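I have been threatening to write up the Enda bolster for weeks, my dears, and since my hips are finally speaking to me again I've run out of excuses. So, tea made, cat evicted from the mat, off we go!

For anyone new, I do a slow floor class twice a week with Jolien Van Rooij at the Suvside studio (the one up the stairs past the dry cleaner's) and I practise at home when I remember. I'm stiff, I'm fifty-eight and I like props. Jolien's studio bolsters are the old Jarman ones, round as a log and hard as one too, and after a long reclined pose on one I always get up feeling a bit folded.

## What it is

The Enda is a flat-sided bolster, filled with buckwheat hulls, with a zip-off cotton cover and a carry handle at one end. Mine is the dark mustard. It cost me £149, and yes, I know. I stood in the kitchen and said the number out loud before I pressed the button. It took nine days to come and the box was so big that the postman asked if it was a dog bed.

## Lying on it

Oh, it's lovely. The flat side sits still on the floor, so you're not doing that little wobble while you try to look serene, and the hulls shift under your back and then stay put. I managed the whole of Jolien's evening sequence on it, including the long supported twist I normally cheat my way out of. Under the knees it's a touch too high for me, so I go back to a rolled blanket for that one.

It does rustle. If you're someone who needs silence you will hear it every time you breathe in, and my husband heard it from the next room with the telly on. I've got used to it and now I rather like it, a bit like gravel on a path.

After class a few of us stay for a drink and something to nibble, and the bolster has been passed round for opinions. Maricica Surdu, who has far better knees than I do, thought it was too firm for lying on her front and perfect for sitting on. She has since ordered the smaller one.
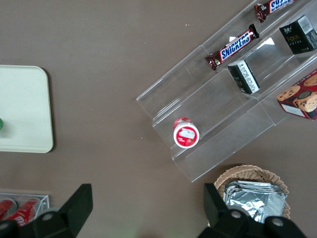
## The annoying bits

- It's heavy. I carried it to class once, on the bus, and never again.
- The zip is stiff at the corner and I've already caught the lining in it.
- You have to empty the hulls out before any proper wash of the inner bag. I did this over the bath in June and I am still finding them in my slippers.
- The handle is stitched on at the end where I like to put my head, so I have to turn the thing round every single time.

I also tried the Narkow, which is foam and a good deal cheaper, when my sister left hers here over a weekend. Much lighter, washes easily, no rustle at all. It also sagged in the middle under me within one pose, and I'm not a large woman.

## Would I buy it again?

Yes, grumbling. If you only go to a class and the studio has props, keep your money. If you practise on your own floor most days and your back complains, have a lie on somebody else's first and see if you can bear the noise. Jolien says I can leave mine in her cupboard over the summer, but I don't think I could part with it for that long.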